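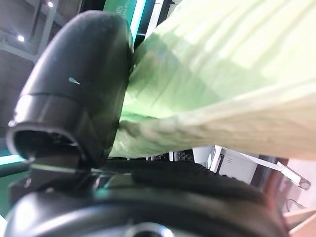 Item 2: light green cloth, ridges and creases running on the diagonal.

Imbridge Linen Room: Minutes of the Monday Meeting

Start 9:15 a.m. Minutes of the January meeting accepted with one correction: the Westex delivery was short by one bale, not one carton.

1. Stock
Count at close of the previous week was 1,889 pieces, all sizes. Of these, 103 are set aside for mending. The mending shelf is full and pieces are being stacked on the sorting table, which slows the afternoon fold. Agreed to move the mending shelf to the wall by the door.

2. Green cloth
Discussion of creasing in the light green line. Two views were put. The first was that the cloth is left too long in the cart before folding. The second was that the fold itself is too small and sets the creases in storage. No test has been done that separates the two.
Agreed: one batch to be folded in half twice only and stored flat, one batch to be folded to the present size. Both to be left on the same shelf for two weeks and compared. Carts to be emptied within the hour for both batches.
It was noted that fine ridges are hard to tell from creases under the ceiling lights. Pieces should be checked at the window end of the table, spread out and smoothed once by hand, before being sent back for pressing.

3. Fold sizes
The Mockus shelving is deeper than the old units. Present folds leave a gap at the back and pieces slide into it. Proposal to turn stacks sideways was not adopted, as labels would no longer face the aisle. A wider fold for flat pieces will be tried once the item 2 comparison is finished.

4. Supply
Drandov has quoted for 900 replacement pieces. Westex quoted only for 3,000 and will not split the lot. Storage is not available for the larger quantity. Agreed to ask Drandov for a sample in the same green and to wash it five times before any order is placed.

5. Other
Label printer ribbon is low. The second cart still pulls left; wheel to be replaced.

Actions: shelf move, item 2 batches, Drandov sample, cart wheel.

Closed 10:05 a.m.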